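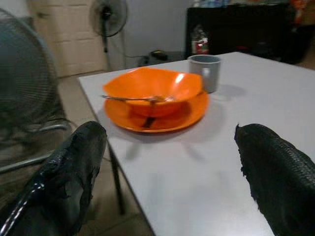 What is changing for street musicians and small venues in Dendolska this fall?

The Tavar Music Alliance is opening a free permit and sound-rule help desk, and the city's new outdoor performance permit takes effect in October.

DENDOLSKA, Sep 24, 2025 – The Tavar Music Alliance, a nonprofit that works with performers and venue owners on local music rules, will open the desk at its office on Farina Street in the first week of October. Staff will help with permit applications, sound complaints, load-in parking and basic performance contracts. No membership is needed.

The new permit replaces three older forms: one for sidewalk performance, one for amplified sound and one for events in public squares. It costs $31 a year for a solo performer or a group of up to six people. Larger groups, including brass bands and parade clubs, pay $121. Permits under the old system stay valid until their printed end date.

The alliance asked the city for a single permit after a survey it ran last winter. It received 289 responses from performers, and the most common complaint was having to visit two offices to play one date.
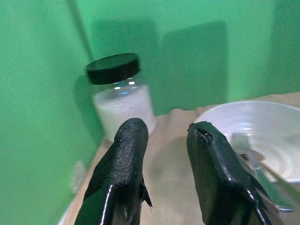
Ermanno Fabbri said the single form would save him a morning each time he books a square, but that he still wants a later cutoff for unamplified music. The cutoff remains 9 p.m. in residential blocks and 11 p.m. in the market district. The alliance has asked the city to review both times next year.

Small venues are covered by a separate part of the rules. A bar, cafe or hall that hosts live music indoors does not need the new permit, but it must post a contact number for neighbors at its entrance. Venues that receive a sound complaint will now get a written notice before any fine – under the old rules, a fine could come first.

The alliance will also pay permit fees for performers who cannot afford them. The fund stands at $1,967, raised at a benefit concert at the Tondero, and applications will be taken at the desk in the order they arrive. 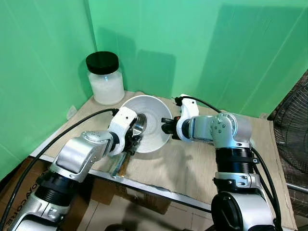
## How to use the help desk

Walk-ins are welcome from noon to 6 p.m. on weekdays. Performers applying for the new permit should bring:

- a photo ID
- the names of all group members
- a list of any amplifiers or speakers they plan to use
- their old permit, if it is still valid

Venue owners with a sound complaint should bring the notice and a copy of their current occupancy certificate. Help is available in English and Spanish. Printed copies of the rules will be kept at the front counter.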